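Loss of Grip During Key Ring Handover: Fault Report
Grudum Project, submitted by Sérgio Bragança, Jul 12, 2023

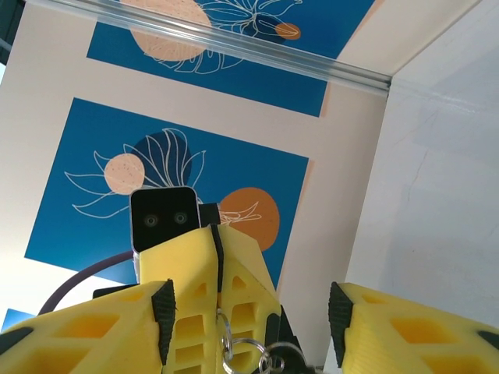

The fault was first recorded in May, during repeated trials in which the Louro arm was to lift a ring of keys and release it over a tray. In 16 of 100 trials the gripper reported a secure hold and the keys fell before reaching the tray. The control log gave no error in any of these cases. The inner edges of the yellow printed fingers carry black ridged rubber pads, and the team first assumed that the ridges had worn down. New pads were fitted and the trials repeated, with no meaningful change. Attention then turned to the object itself. Split rings overlap and slide against one another, so the pads may close on one loop while the remaining weight hangs from another and shifts during travel.

A second cause was found in the Skoltora control software. The hold check was made once, at the moment of closing, and was not repeated while the arm was moving. Motor current at closing was within limits in every failed trial — the check was correct when made and out of date soon after.

The safety consequence was minor but was reported to the laboratory supervisor. On trial 573 of the full series, a dropped ring lodged in the wrist joint and the arm continued to drive against it for roughly 5 seconds before the stop button was pressed. No person was hurt. The joint cover was scratched and has been replaced.

The hold check now runs throughout the movement, and the arm stops if the current falls. Tests with the Jinley joint guard have not yet been completed.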